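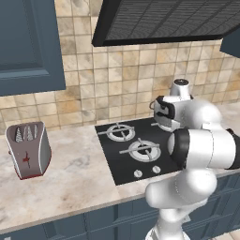 Pricing the Kitchen Arm Before You Buy It

Mamta Pal plans equipment spending for Indska, which runs staff kitchens at 7 sites. Her current line item is a single robot arm for cooktop work, and the first phase of the budget pays for simulation only. Ritu Garg asked her how the numbers were built.

Pal starts with reach. "The arm is the easy quote. What moves the total is where you bolt it and what it can get to from there," she said. Her team modeled a household-size kitchen first, with the sink and the cooktop as separate work areas, and wrote the purchase spec from that.
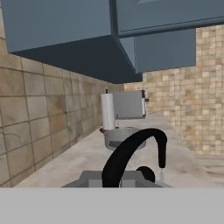 The sink area in the simulated kitchen, seen from the gripper.

Simulation took 62 hours of staff time in September. Pal counts those hours as a capital cost. "If the model changes what we order, it belongs with the order," she said. Two suppliers, Damwood and Tyagi, were sent the same counter layout and asked to quote arm, gripper and mount as separate lines.

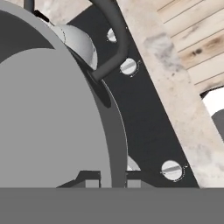 Cameras and clearance

Garg asked why the spec has a page on the wrist camera. Pal said that close views can be filled largely by the gripper housing, and a buyer should know that before paying for a second camera. She has set aside 1,000 dollars per site for a fixed overhead unit and will release it only if the wrist view fails the pot-handling test.

The range hood is the other constraint. "Measure from the cooktop to the underside of the hood, then check the elbow as well as the gripper," she said. "People forget the elbow."
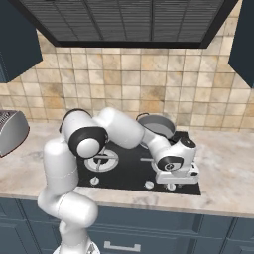

What stays out of the first order

Pal left spare grippers, extended service and a mobile base out of phase one. She holds 10 percent of the total for installation changes, mostly electrical. Training will be bought from Utach after the first site is running, at a day rate agreed in advance.

Garg asked when the other sites would follow. Pal said the second order depends on the service log from the first, and she has not put a month on it.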